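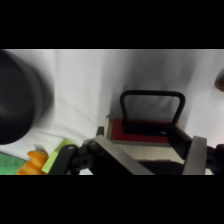
Progress Report No. 2

Hi Catherine,

The oral history project is moving along nicely, and I can finally give you some real numbers! We've recorded 74 people who worked at the old Mowat cannery, and Beathag has typed up 1,164 pages of transcripts (she's asked for a better chair, and I said yes). Spelling the boat names is still a headache.
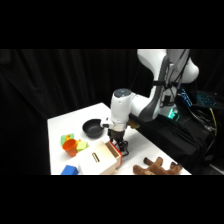

Lewis has started on the index, which was meant to wait until September, so we're ahead there. Where we're behind is permissions. Eleven families still haven't sent their forms back, mostly the ones who moved out to Sosberg, and I'd like to drive over and sit down with them myself. Could I move $300 from printing to travel for that? The booklet quote came in lower than we planned, so it shouldn't hurt.

Receipts are in the mail. Call me if the travel line looks odd!

Mhairi Haldane
11/06/2022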